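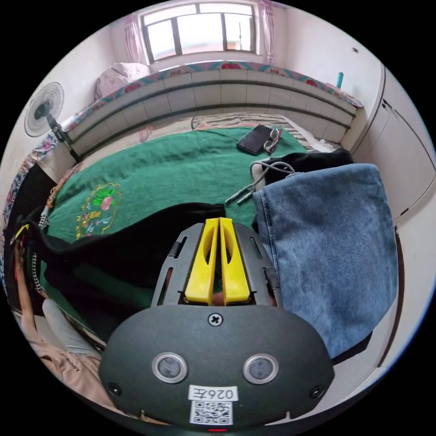 常见问题：Rallis 小店现金流班

更新于2025年9月17日。写得比较急，有漏的发邮件，看到就补。

报名之前

这个班到底讲什么？
讲现金流。小店、小工作室、一两个人的服务生意，钱什么时候进、什么时候出、中间那段怎么撑。不讲怎么涨粉，不讲品牌故事，税也只讲一点点（要预留多少、放哪里，就这些）。报税请找会计。

适合谁？
已经在收钱的人。理发、修车、补习、家政、小餐馆、摄影、做衣服的，都来过。还没开张的也能听，但作业会做得很别扭，没有流水可填。建议先开三个月再来。

我生意一直赚钱，还需要吗？
看你月底睡不睡得着。账面有利润、卡里没钱的情况很常见，第二课整节都在讲这个。如果你随时能说出下下周五卡里还剩多少，那不用来。

完全不懂会计行不行？
行。会加减法，会用表格打字就够了。借方贷方一次都不会提。有同学第一课连银行流水怎么下载都不会，课前说明里有步骤，各家银行不太一样，照着自己那家做。

和你们以前的定价课什么关系？
没关系，可以分开上。定价课讲收多少，这个讲什么时候收到。两个都想上的先上这个。定价课七月那期结束以后暂停了，什么时候再开还没定，不要再问客服了，客服也不知道。

有没有试听？
有第一课的前半节录音，网站首页往下拉。没有视频版，讲义单独下。

上课

谁讲？
主讲 Gerasimos Antoniadis，自己开过两家店，关了一家，关店那段第四课会讲，挺细的。作业和答疑归 Thanasis Christodoulou。有时候两个人说法不一致，比如备用金该留一个月还是三个月，他们到现在也没谈拢。课上两种都讲，你自己选。

在哪里上？
线下两个点，Rodville 和 Tustville。线上一个班。内容一样，进度也一样。Rodville 是晚上，Tustville 是上午，线上是晚上。

Tustville 的教室是不是换了？
换了。从主街搬到图书馆后面那栋，二楼，走侧门，正门上午不开。电梯小，推婴儿车的话提前说一声，我们下来帮忙抬。旧地址还挂在某些地图上，别信。

一共几节？
六节，每周一节，每节两个小时，中间休息。第三周和第四周之间空一周，专门留给你去催账。真的要去催，第四课开头要交结果。

六节分别是什么？
第一课，把过去三个月的流水摊开。
第二课，利润和现金为什么对不上。
第三课，应收：定金、尾款、月结客户，催款的话怎么说。
第四课，应付：房租、货款、工资的日子能不能挪，怎么跟供应商开口。
第五课，十三周滚动表，从头填一遍。
第六课，淡季、大额支出、要不要借钱。
顺序不会变。想跳着听的，录音可以跳，作业不可以。

缺课怎么办？
看录音。线下班缺了可以去另一个点补，前提是那边有座位，提前一天写信。线上班缺课直接看回放，两天内上传，偶尔会晚。

录音能看多久？
结课后一年。到期前会发一封提醒，很容易进垃圾箱，请把我们的地址加到通讯录。

要带电脑吗？
前两课不用，纸和笔，计算器。第三课起要带。平板勉强可以，手机不行，表太宽了看不见。插座不够，充满电再来。

可以带合伙人或者家里人一起来吗？
一个名额可以带一个人旁听，线下线上都行。夫妻店强烈建议两个人都来。旁听的人不单独批作业，也不单独发讲义，座位要提前登记，不然真的没地方坐。

可以带小孩吗？
Tustville 上午班可以，后排有地方。Rodville 不行，场地方的规定，晚上楼里不让未成年人进。

上课讲中文？
讲中文。讲义里的票据样张有英文的，旁边有对照。提问用哪种都可以。

费用

多少钱？
基础班 380 元，含六节课、讲义、滚动表模版、录音。
带一对一的 524 元，多两次单独看账，每次四十分钟。
线上线下同价。旁听不加钱。

一对一值不值？
如果你的生意有月结客户或者有雇员，值。只有你一个人、当天收当天的钱，基础班够用了。先报基础班，第三课之前都可以补差价升级，之后不行，排期排不过来。

能分期吗？
能，分两次，报名时一半，第三课之前一半。第二笔没到，第四课的链接就不会发。课上讲的就是怎么收尾款，我们自己也按这个来，请理解一下。

有没有优惠？
老学员介绍的减一次旁听登记费……这条作废，旁听现在本来就不收费。目前没有优惠。有的话会写在首页。

退款怎么退？
第一课上完三天之内，全退，不问原因。第二课之后按剩下的课退，讲义费不退。第四课之后不退。退款原路返回，一般一周，信用卡慢一些。一对一没用过的，可以单独退差价，用过一次就不退了。

能开发票吗？
能。报名表最后一栏填抬头。漏填了写信补，当月的当月补，跨月的很麻烦，请不要拖。抬头写错要重开的，把错的那张先寄回来。

公司报销可以直接付款吗？
可以转账，备注写学员名字。只写公司名的我们对不上，上一期就有一笔对了好几个星期。

报满了怎么办？
进候补。有人退就按先后补，写信通知，一天之内回复，不回就给下一位。候补不收钱。

作业和表格

作业多不多？
每周一次，做熟了一个小时，第一周会久，因为要把流水整理出来。请不要等到上课前一晚再下载银行记录，有的银行只能看到最近的，早的要申请。

一定要用真实数字吗？
最好用真的。不愿意给别人看的，可以全部乘一个固定的数再交，比例对就行，我们照样能批。不要编。编的数字都太顺了，现金流问题一个也看不出来。

我的账别人看得到吗？
看不到。作业只有 Thanasis 一个人批，课上举例会先问你，你不同意就不用。一对一里谈的也不会拿到课上。结课后三个月作业文件删除，想早点删写信说一声。

作业的文字部分写多长？
最多 600 字。超过的部分不看。之前有人交了整本的创业史，很精彩，没时间看完，对不住。

滚动表用什么软件打开？
普通表格软件都行。公式已经锁了，灰色格子不要动。如果你解锁改了然后全变成错误提示，重新下载一份，把数字贴过去，别写信让我们修。

表里为什么是十三周不是十二个月？
十三周差不多一个季度，再远的你也猜不准。按月填看不出月中的坑：房租一号，工资十五号，客户二十五号才付，整个月加起来是正的，十五号那天是负的。按周填一眼就看见了。

154 那一行是什么？怎么对不上？
问得最多的一条。模版第 154 行是校验行，期末余额减银行余额，应该是零。不是零的话先查这几样：
期初余额填的是不是开始那天早上的，不是前一天记账软件里的。
刷卡收入是不是按到账日填的。手续费扣掉没有。
自己从店里拿的钱有没有记。多数人漏的是这个。
转到储蓄户口的钱有没有当成支出又忘了写进来。
四样都查过了还不对，差额又很小，先写在备注里往下做，上课再看。差额很大的不要往下做。

可以用 Kiltel 代替模版吗？
可以。Kiltel 导出的文件能直接贴到第二张工作表，列的顺序一样。要注意日期格式，日和月会对调，贴完检查一下头几行。Kiltel 自己的预测图我们不讲，和十三周表的算法不一样，两边数字不同是正常的。
不用为了上课去买 Kiltel。课上用不到。

Kiltel 导出以后中文全变问号？
另存的时候选带编码的那个选项，课前说明最后一页有写。还不行就发原始文件过来，我们转好发回。

具体的问题（答疑里抄过来的）

客户总是拖款，又不敢催，怕得罪人。
第三课有三封现成的信，到期前一封，到期当天一封，过期一周一封。语气一封比一封短。先把第一封发出去，多数人其实是忘了。还有，发票上写清楚到期日，不要写"尽快"。尽快等于没写。

该不该收定金？
定制的、要先买料的，收。比例看你买料要花多少，至少把料钱盖住。老客户不肯付的，可以料钱由他直接付给供应商，你只收工钱，也是一种办法。

预售的储值卡算收入吗？
现金进来了，填进表里。但是服务还没做，这笔钱不能当成可以花的。我们建议在表下面另开一行记"还欠客户的"，余额减掉这一行再看。很多店就是卖卡那个月装修，半年以后撑不住。

备用金放多少？
前面说了，两位老师意见不同。Gerasimos 说三个月固定支出，Thanasis 说一个月加上最大的一笔应付。淡旺季明显的生意照三个月来，其他的自己看着办。

工资日能不能改？
先看合同和当地的规定，我们不给法律意见。规定允许的话，提前一整个月告诉员工，换日子那次不要让人家等得更久，宁可先付一次早的。

供应商说现付有折扣，要不要现付？
先填表。付完之后十三周里最低那个余额还在你的底线上面，就付。低于底线就不付，折扣再好也不付。底线是第一课你自己写下来那个数。

银行给了额度，要不要先借着放着？
批下来可以，动用之前上完第六课再说。额度费问清楚，有的不用也收。

我把个人帐户和店里的混在一起了，还有救吗？
有。今天去开一个新户口，从开好那天起分开，以前的不用全拆，拆最近三个月就行，第一课正好要用。混在一起的不用不好意思，每期都有一大片。

结课以后

有证书吗？
没有。有人问能不能开个证明给雇主，可以写一封出席信，写明上了几节，盖章。缺两节以上的不开。

之后还能问问题吗？
每月一次线上答疑，老学员免费，链接在结课信里。一对一的次数要在结课后两个月内用完，过期清零。改期请提前一天，当天改算用掉一次。

有学员群吗？
有，自愿加。群里不许发广告，不许拉人投资，不许借钱。发一次就移出去，不警告。

能不能来我们公司内训？
目前不接。人手不够。明年再问。

讲义可以转给朋友吗？
表格模版可以，随便转。讲义和录音不可以。

下一期什么时候？
报名页为准，这里不写了，每次写了都忘记改。想收通知的在报名页下面留邮箱。

联系

怎么找你们最快？
写邮件，标题写上你在哪个班（Rodville、Tustville、线上）。工作日一般隔天回。电话只在上午有人接，下午都在上课或者在路上。
付款问题附截图。作业问题附文件，不要拍屏幕，看不请。
没收到确认信先翻垃圾箱，翻过了还没有再写来。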